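Arms export licences: should Parliament get a vote?

Posted in: Foreign affairs and defence

hadiza_igwe
The Stuvgate report came out in May and hardly got a mention. It says ministers approved 29 licences for countries already under review. I think each of those should have gone to a vote of MPs before anything left port.

mgalindo
Can't agree. MPs don't have the time or the papers to judge a licence. You would get a party line vote every time, and the whips would decide foreign policy.
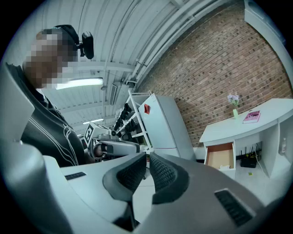
Who signs off a licence at the moment?
A minister does, on advice from officials, and MPs only hear of it when the quarterly figures are published.

Binta O
Hadiza, where does 29 come from? My copy lists six refusals and a lot of "no further action". I couldn't find a total.

hadiza_igwe
Annex 5, second table. The summary leaves it out.

Binta O
Found it, thanks. It does count renewals as new licences though, so I'd be careful with it.

saimi_l
The number matters less than the timing. If MPs hear months later, all they can do is complain. I'd settle for a notice period, with a vote only if enough of them ask for one.

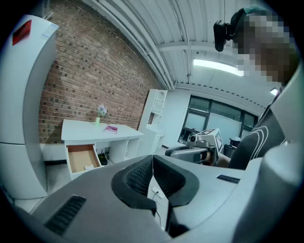 Brick wall and desk, with the strip light on.

mgalindo
A notice period I could live with. My worry is still that firms would take the work abroad. Grivedar employs 1800 people near me and most of them have never set foot in Westminster.

obinna.okafor
Every firm says that whenever rules change. Grivedar said it about the last lot and they are still there. Jobs are a fair thing to raise, but they shouldn't settle whether we supply one side in a war.

mgalindo
I didn't say they should settle it. I said they should be counted.

saimi_l
Does anyone know if the Tijani amendment covers spare parts? The draft I read only mentions complete systems.

hadiza_igwe
Complete systems only. I've written to my MP about that and will post the reply if I get one.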